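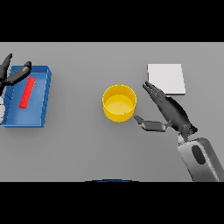
The sim table, seen from the robot's own head. Blue tray, red bar, yellow cup, white pad.

I have been promising a post on how I set up the simulated cell for weeks, and I finally have a version of it I'm happy with, so here goes! If you followed the earlier posts you know the plan: get a two-handed humanoid to do boring tabletop chores in simulation first, then bother the real one in the lab at Plorville once I trust the code. The boring chores are my favorite part. I could watch a robot put a cup on a pad all day.

The table is one flat gray slab with no texture on it. My first table had a really pretty wood grain and I loved it, but it made every render slower and I kept staring at the grain when I should have been staring at the fingers. Plain gray lets me see the shadows, and the shadows are how I judge height. When a thumb is hovering over the table and its shadow is sitting in the wrong spot, I know my camera pose is off before I've read a single number.

The camera took me most of a weekend. It's bolted to the head link, so it moves when the head moves, and I had the tilt wrong by 6 degrees in the config file for longer than I'd like to admit (sorry, Kaiwen, you did tell me to check it). Now I reset the head, freeze the neck joints, render one image and compare it with a saved one before I touch anything else. If the pad has shifted, I stop and fix that first. The black bars at the top and bottom are padding, because the model I'm feeding wants square input and I refuse to stretch the picture.

Then the hands! These are the bit that needs regular looking after. Fingers in a physics engine are tiny bodies with tiny masses, and if the contact settings are too stiff they buzz like a phone on a desk. I started with joint stiffness at 3000 and the right thumb shook the cup clear off the table. At 2000, with a little more damping, everything went quiet. I also dropped the physics step and let the solver run 5 iterations more per step, and that did more for the thumb than all my fiddling with friction.

Shiyu Xiong asked why I start the right hand down by the cup and the left one over the tray. It's just so each arm has a short first move. When I had both hands starting at the sides, half of my early runs ended with a forearm clipping the table edge on the way up, and a clip like that throws the whole arm into a weird twisted pose that takes a full reset to clear.

The tray gave me grief too. Its walls are separate collision boxes, and I had left a gap in one corner, so the red bar would slowly sink through the floor of the tray there. It looked like a magic trick. Turn on the collision view for every single thing you import, even the simple stuff.

My routine before a batch is now: load, check the head image, open and close each hand once, let the objects settle, save the state. It goes quickly and it has caught something nearly every week since February.

Next up is the wrist. There's a small offset between the sim wrist and the real one, and Yutong Zhong has offered to help me measure it properly. I'll post the config once that's in.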